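Sanura Maus mit Schweinchen, Rosa
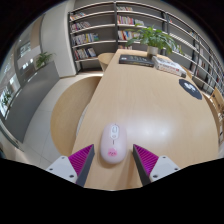
Sanura in Rosa auf hellem Holztisch

Rosa Mäuse gibt es viele, und die meisten davon sind uns ehrlich gesagt zu grell. Die Sanura hat einen ganz blassen Ton, je nach Licht fast schon Weiß mit einem Hauch Rosa, und genau deshalb haben wir sie sofort ins Sortiment genommen! Das Gehäuse ist oval und glatt, das Scrollrad weiß, und hinten sitzt das kleine Schweinchengesicht mit seinen zwei dunklen Nasenlöchern. Mehr Verzierung hat sie nicht und mehr braucht sie auch nicht.

Besonders gern mögen wir sie auf hellem Holz. Neben Büchern und einer Grünpflanze sieht sie so selbstverständlich aus, dass man sie nach Feierabend einfach liegen lässt (bei unseren alten schwarzen Büromäusen ist das keinem von uns je eingefallen).

Für wen sie passt

Die Sanura ist eine flache, eher kleine Maus. Wer sie mit den Fingerspitzen führt oder kleine bis mittlere Hände hat, kommt wunderbar mit ihr zurecht. Mit sehr großen Händen und für lange Tage in der Tabellenkalkulation würden wir eher zur Masri greifen, die hat einen höheren Rücken und stützt den Handballen besser. Die Form ist symmetrisch, Linkshänder können sie also genauso benutzen.

Die Tasten klicken leise, das Rad läuft mit feiner Rasterung. Im Lesesaal oder abends neben einem schlafenden Kind ist das Gold wert!

Technische Daten

Hersteller: Dralo
Modell: Sanura
Farbe: Rosa
Verbindung: Funk, USB-Empfänger liegt bei
Tasten: zwei, dazu Scrollrad mit Klickfunktion
Länge: 100 mm
Stromversorgung: eine AA-Batterie (nicht enthalten)
Laufzeit: etwa 300 Stunden
Artikelnummer: 217

Pflege

Mit einem leicht feuchten, weichen Tuch abwischen, die Maus vorher ausschalten. Bitte keinen Alkohol und keine Scheuermilch verwenden, das Schweinchen ist aufgedruckt.

Lieferung

Ab 40 Euro Bestellwert versandkostenfrei. Abholung im Laden in Skistodberg ist möglich, dort liegt auch ein Exemplar zum Ausprobieren. Die nächste Lieferung in Rosa erwarten wir im Juni, vorbestellen geht schon jetzt.

Passend dazu: Masri Funkmaus, Mauspad Filz hellgrau, Handballenauflage Kork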